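Tub sorting

Tub sorting is the practice of emptying mixed household goods, toys above all, into one open bin and picking them out again by kind. It is distinguished from tidying, which has an end. The term covers both the domestic chore and its more organised cousins in toy libraries, op shops and recycling depots, where the same job is done standing up and with a better class of label.

Equipment

The basic requirement is a bin. Rectangular ones are favoured over round ones on the grounds that they stack, and light colours over dark because a small black wheel will vanish into a dark tub until the family moves house. Grey is the usual compromise - it shows most things and doesn't show the grime. Enthusiasts dispute the ideal depth. The Lekeo tub, long regarded as standard among toy libraries, is shallow enough that a hand can reach the bottom without its owner kneeling, while the deeper Moltidus tub holds more and is accordingly emptied less often, in some households never.

Lids are sold with most bins and are generally found elsewhere.

Contents

A mixed tub contains, by tradition, building blocks, the remains of at least one tea set, a marble, and something from the kitchen drawer that has been missing since autumn. The studded block is the characteristic item. Its raised studs give it a top and a bottom, so it can be recognised by touch, and bright colours such as red and orange make it the first thing most sorters go for. This flatters the early results and leaves the dull and see-through items for the end, when morale is low. 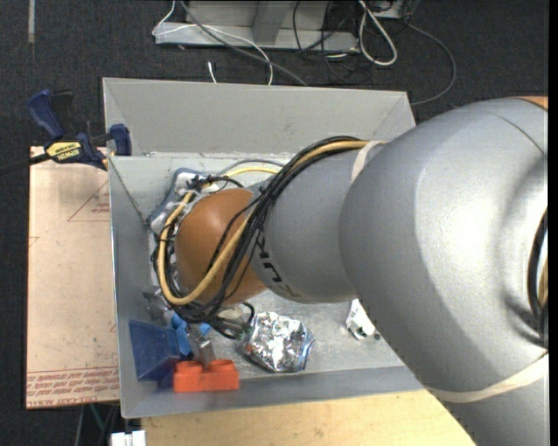 On the order of work there is no agreement. A contributor to the Lerau newsletter objected that starting with the bright blocks was the whole trouble, that clear plastic ought to come out first while the sorter could still be bothered looking for it, and that anyone who left it until last deserved to find it with a bare foot.

The newsletter printed 3 replies over the following winter, all of them opposed and each for a different reason.

Methods

Two approaches are widely recognised. In the dip method, items are lifted singly and placed by kind into smaller containers. It is slow and quiet. In the tip method, the bin is upended on a sheet and the contents are spread flat by hand, which is quick, noisy and popular with children, who regard it as the start of a game and will defend the pile accordingly.

The Diệp method, a refinement of dipping, confines the sorter to one corner of the bin at a time. Blocks lying against a wall are awkward to get the fingers behind, and the method has them nudged toward the middle before lifting. A trial at the Lerau toy library cleared 2,412 pieces by this means between morning tea and closing on a Sunday. The library has 9 categories, the last of which is Other, and Other was the fullest.

Criticism

Detractors note that sorted goods are returned to play and that play is the principal cause of mixed tubs. Supporters concede the point but recommend better labels.

See also: Odd socks; Junk drawer; Jigsaw puzzle, missing piece of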